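Plovine Household Collections
Careers and Opportunities

Collections Assistant, Everyday Objects (Part-Time)

Reference number: 3597
Reports to: Lachlan Grimshaw, Head of Collections
Hours: 10 per week, scheduled in two blocks
Posted: April 2025

Plovine Household Collections maintains a lending collection of ordinary household, kitchen, office and music items for use by schools, training centers and design departments. The organization invites applications for the position of Collections Assistant. The successful candidate will be responsible for sorting, labeling, packing and shelving the items that pass through the sorting room, and for keeping the written inventory up to date.

About the collection

The collection is divided into seven groups, each with its own shelf code and storage boxes. Items arrive and return in mixed lots, and a single lot will often contain things from several groups. 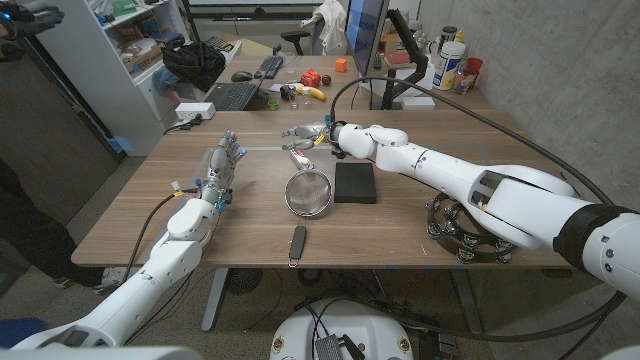 Sorting is the first duty of the position and takes up the greater part of each block. The assistant checks every item against the lending list, assigns it to its group and records its condition. Mixed tables are the normal state of affairs: a round mesh strainer may lie beside a square of black foam, with a tambourine at the end of the same table, and each must go back to a different shelf. Jingles, key rings and other small metal parts are to be checked for looseness before the item is boxed. Foam pieces are stored flat and are not to be stacked under kitchenware.

Duties

The Collections Assistant will:

Receive returned lots and compare them with the lending list.

Sort items into their groups and place them in the correct storage boxes.

Write and attach shelf labels in the standard format.

Set aside damaged or incomplete items and report them in writing to the Head of Collections.

Keep groceries and other consumables apart from permanent stock. A table may hold a banana, a bottle of amber liquid, a green cup and a calculator together, and the assistant is expected to separate them correctly without supervision.

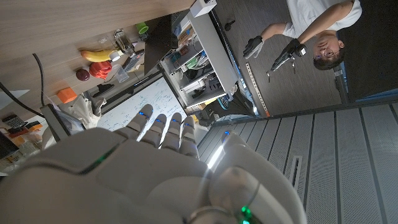
Qualifications

Applicants must hold a high school diploma or equivalent and be able to lift boxes weighing up to 10 pounds. Clear handwriting and careful record keeping are required. Previous work in a stockroom, library, school kitchen or museum store is welcome but is not a condition of appointment.

The ability to read Romanian is an advantage, as part of the older inventory, received with the Dumitrescu gift, has not yet been translated.

Training

Training is provided by Iulian Bălan, Inventory Supervisor, during the first seven working blocks. At the end of this period the assistant will be asked to sort and record a practice lot of 100 items. Training hours are paid at the full rate.

How to apply

Applicants should submit a one-page letter, a current resume and the names of two references. Please quote reference number 3597 on all pages. Applications may be delivered to the front office at the Tinell Building or mailed to the attention of Lachlan Grimshaw at the same address. Incomplete applications will not be considered.

Interviews will be held in the sorting room and will include a short sorting and labeling exercise. Applicants who require an accommodation for the interview should state this in their letter.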